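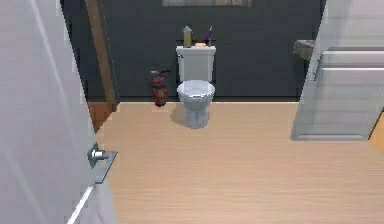
**Figure 3.** Simulated bathroom used in the door-and-fetch task. Target objects are on the toilet tank.

### 4.2 Controller comparison

We compared two base-and-arm controllers on the same simulated mobile manipulator. The first, Poller, plans a full path for the base and then plans the arm once the base has stopped. The second, Dalus, solves for base and arm together at every control step. Both received the same wrist and head camera views and the same parallel gripper model, so differences in the results come from the controller settings and the motion they produce.

Each episode has 2 stages. The robot must pass the open door without touching it, then pick up the object named in the instruction. In the bathroom of Figure 3 the candidates are the soap bar, the cup with the toothbrush, and the tall olive-yellow object. The fire extinguisher next to the toilet and the white structure in the right foreground are treated as obstacles. Any contact with them above the force limit ends the episode.

We ran 2391 episodes over 20 room layouts, with a limit of 700 control steps per episode. Start poses were drawn from the same list for both controllers. Episodes in which the start pose overlapped the door were thrown out and drawn again before either controller was run.

Poller failed most often in the second stage. It tended to park the base too far from the tank, and the arm then reached its joint limits before the gripper was level with the soap. Dalus got closer to the tank but brushed the lever handle of the door more often, mainly when the base was turning while the arm was already extended. Adding a penalty on arm extension during turns, as suggested by Contreras, removed many of these contacts and made the episodes longer.

The soap bar was the hardest target for both controllers. It lies low on the tank lid, and the fingertips often met the lid before closing. Lowering the approach speed helped Dalus and made little difference for Poller. We kept the slower approach for all later experiments, including the camera placement tests in Section 4.3.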